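How to Fold and Store Blankets, Throws and the Clothes That End Up With Them

Updated 11/2/20

Blankets are harder to fold than shirts or towels. They are wide, they are thick, and fleece and plush fabrics slide or spring back open. The method on this page uses the bed as a folding table. It works for one person with no help, and it gives you folded blankets that fit on a standard closet shelf.

What you need

A made bed, cleared of anything you don't want to fold
A closet shelf, chest or under-bed box
A lint roller or a clothes brush
Cotton storage bags, if the blankets will be put away for a season

A tape measure is useful the first time. Measure the depth of your shelf before you start. The shelf in our hall closet, from the old Vetex line, is 32 inches wide, and two stacks fit side by side with no crushing. Write the number down. Every fold you make later depends on it.

Step 1. Put everything in one pile

Bring all the blankets and throws into one room and pile them on the bed. Include the ones from the couch, the car and the back of the chair. Leave the bed quilt in place. It protects the sheets from lint and gives the fleece something to grip, so the blanket stays where you put it as you fold.

Do not sort yet. Pull the pile loose with your hands and check for things caught in the folds, such as socks, hair ties, small toys or a remote control. Metal rings and clips should come out now - they snag on plush fabric and can pull a thread a long way.

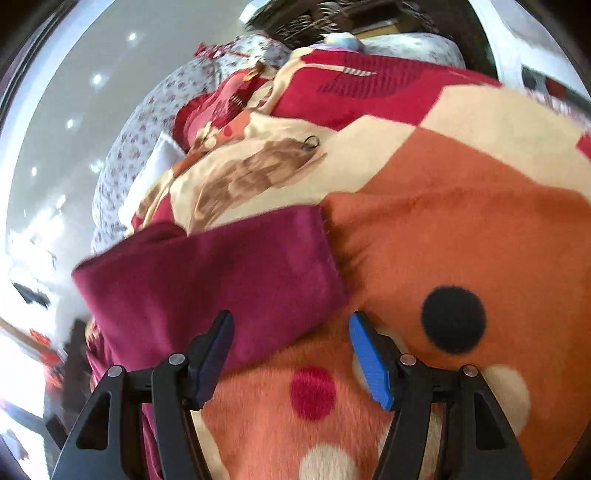
Should fleece and velvety fabrics be stored in the same stack?

They can share a stack if the fleece goes on the bottom and the velvety piece goes on top. The weight of other blankets will flatten a velvet pile and leave marks that take a long time to brush out. Fleece recovers quickly, so it can carry the weight.

Step 2. Sort by thickness

Make three groups on the bed:

Thick: plush and sherpa blankets, and anything with two layers
Medium: single-layer fleece and most printed throws
Thin: cotton sheets, shawls and light covers

Sorting by color looks nice on a shelf but makes an uneven stack that leans and falls over. Sort by thickness first. If you have enough blankets in one group, you can arrange that group by color afterward.

Check each piece for loose threads and frayed edges while it is in your hands. Trim single threads with scissors. Do not pull them. Set aside anything that needs a stitch, and finish the rest of the pile before you get out the sewing kit.

Step 3. Fold the thick blankets

1. Spread the blanket flat across the bed with the printed side down.
2. Smooth it from the center out to the sides with your palms.
3. Bring one long side to the middle. Bring the other long side over it so you have a long strip in thirds.
4. Press along the strip with your forearm to push the air out.
5. Fold one short end in toward the center, then fold the other end to meet it.
6. Fold the two halves together like a book.

You should finish with a rectangle that has one smooth, rounded edge. That edge faces the front of the shelf. If the rectangle is deeper than your shelf, open it up and go back to step 3, using quarters in place of thirds.

Very large blankets may run past the sides of the bed. Let the extra hang, and fold the hanging part in first. A king-size plush blanket we bought from Pilamia has to be done this way. It takes a little longer, but the corners stay square.

Step 4. Fold the medium and thin blankets

Medium blankets can be folded in half the long way and then in half again. Fold the strip in thirds from the short end. For a throw 30 inches wide or less, skip the second long fold.

Thin covers are better rolled than folded if they are going in a box. Fold in half the long way, smooth the surface, and roll from one end without pulling tight. Rolled covers stand upright in a box, and you can take one out and leave the rest alone.

Step 5. Deal with the clothes

Most blanket piles have clothing mixed in. Fold the garments last, after the thick blankets are out of the way, but leave one medium blanket spread on the bed as a work surface.

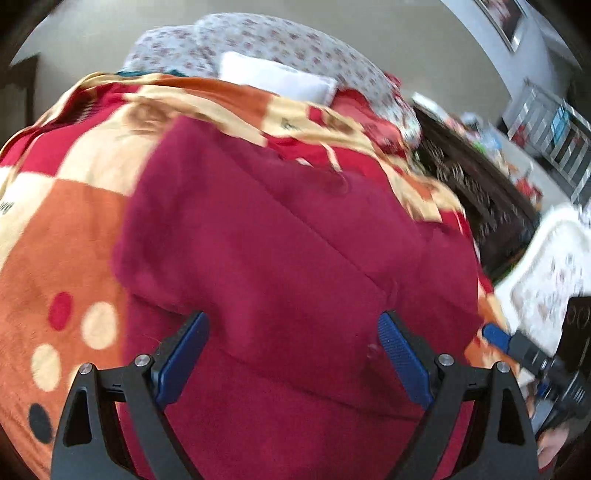
A folding surface with a pattern makes it easier to see the outline of a plain garment, and the outline is what you need to get the sides even. Dark, single-color clothes tend to disappear against a dark bedspread. A maroon garment on a blanket with big blocks of orange, cream and red is easy to line up, and you can spot a corner that has wandered out toward the side of the bed. Smooth the long creases out before the first fold. A crease left in at this stage will still be there when you wear the garment.

For tops, fold each side in to the center, lay the sleeves flat along the back, and fold up from the hem in thirds. For pants, match the legs, fold in half, and fold up in thirds from the hem. For loose garments with no clear shape, fold in the widest parts until you have a rectangle, then fold as you would a top. Tuck cords and ties inside before the last fold.

Step 6. Stack and store

Put the thickest blankets at the bottom with the smooth edges facing out. Keep each stack to four or five pieces. A higher stack tips when you pull one from the middle.

For seasonal storage, wash and fully dry everything first. Plush fabric holds moisture near the seams long after the surface feels dry, so give it an extra day on the rack. Use cotton bags or a box with some airflow. We use the Flulonach bags with a side zipper, but an old pillowcase will hold one throw and costs nothing.

Vacuum bags are fine for polyester fleece. Keep them away from down, wool and velvet, which can stay flat after months under pressure.

In our house the winter stack comes out in September. Refold the blankets along different lines when you put them back - the same crease in the same place year after year wears the fabric thin.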